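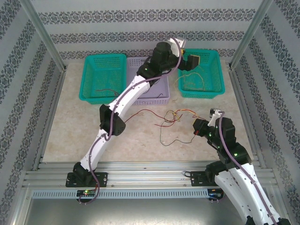 Araceli Bustamante

I own three plastic baskets that hold nothing but cables, and I have come to believe they are the most useful storage in my apartment. They cost me 4 dollars each at a discount store in Garkbridge. They have mesh sides and no lids. My argument is that most people who want their loose wires under control should buy the same kind of thing and stop there.

The usual advice is more ambitious. A cable is supposed to be coiled, tied with a strap, labeled, and put in its own compartment in a box with a lid. I followed that advice for most of a year. I had a case from Nikolovski with 18 compartments and a sheet of stickers. By January half of the compartments were empty and the kitchen drawer was full again. Each wire I unplugged needed a coil, a strap and a decision, and at eleven at night I was not willing to do all that for a phone charger.

A basket asks for one decision. You pick up the wire, you look at the end of it, and you drop it in. In my house one basket is for charging, one is for anything that plugs into the television, and one is for the wires I can't name. My cousin Casimiro Alcaraz thinks the third basket is cheating. He says a wire you can't name belongs in the trash. I used to agree with him, and then I threw out the power cord for a sewing machine and paid more for the replacement than I had paid for all the baskets.

Color matters more than I expected. Mine are not all the same color, and I never had to label them. My mother, who does not read labels without her glasses, put everything back correctly on her second visit. If you are buying, get different colors even if they clash with the room. They will be in a closet or on a shelf most of the time anyway.

Mesh matters too. With solid bins I had to pull each one down and look inside. With mesh I can see from the doorway whether a basket has one thin wire at the bottom or a whole nest. When it becomes a nest, I tip it out on the table and sort it again. That job is dull but short – I usually do it while the rice cooks.

There are fair objections. Wires do tangle in a basket. Short ones tangle less than long ones, so I keep my two extension cords on a hook and don't pretend the system covers them. Very small things, such as earbud tips and adapters, can slip through the wider kinds of mesh. A jam jar takes care of those. And a basket will not make you own fewer cables. A friend in Lodville has filled four of them and is shopping for a fifth, and I don't think storage is really her problem.

I would still choose baskets over the case. I gave the case to a neighbor who makes beaded jewelry, and she uses every compartment in it. It was a good product for someone with small things that stay sorted. Cables come out and go back all week, and they need a place with a wide top and no lid to open.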